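Home Reviews Local History Maps About Contact

Review: the Rodia mall walking guide, second edition

Malcolm Greenwood's guide to the old Briggs Plaza is a pocket-size book with a fold-out map, and it costs $19 at the museum shop. I bought mine in August and have taken it around the site three times. I grew up two miles from Briggs Plaza, so I came to it with opinions.

The book covers the mall from the groundbreaking to the year the east wing was torn down for apartments. It has 263 pages, small ones, and most of them are given over to the stores. Greenwood goes corridor by corridor. For each storefront he lists every tenant he could trace, with opening and closing years, and a line or two if somebody remembered something worth printing. The shoe repair next to the lower entrance gets half a page. The department store at the north end gets nine.

I checked what I could. My mother worked at the Holia fabric counter for six years, and the dates match her pay stubs. The pet store is on the correct side of the fountain, which the first edition got wrong. He has the record store closing a year too early, I think. I remember buying a tape there after we got the second car.

The map is the best part. It prints the old floor plan in gray with today's streets and buildings over it in red, so you can stand in the grocery parking lot and know you are in the food court. It is drawn to scale and it worked everywhere I tried it except behind the bank, where a fence has gone up. The paper is thin. Mine has already split at one fold, and I was careful with it.

The writing is dry. Greenwood was a county surveyor and he writes like one. If you want stories about first dates and Santa lines, there are a few in the back, collected by Pentti Rantala, who ran the camera shop. They are good, especially the one about the ice storm when 100 people spent the night on the benches by the fountain. I would have taken more of these and fewer lease dates.

There are two real gaps. The movie theater is barely mentioned – Greenwood treats it as a separate property, and on paper it was, but everybody went in through the mall. And there is almost nothing on the neighborhood that was there before. One paragraph says the county bought out a dairy and a row of houses, and then we are on to the parking deck.

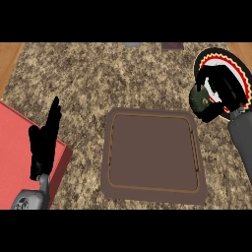

Reading time: 3 minutes

The index is good, and it lists stores under every name they used. The publisher, Stisico, printed 1000 copies of this edition and the shop still had a stack by the register when I was last in.

I would buy it if you lived nearby at any point before the east wing came down. If you moved here later, borrow one for the map and walk the site with it. Start at the old south entrance, by the bus stop, where the curb still follows the line of the original drive. Owners of the first edition should know that the store listings have been corrected throughout, but the stories in the back are the same ones.

Four out of five.

Recent reviews
County road atlas reprint
The Holia building, a short history
Two books on the trolley line
Museum shop postcards, boxed set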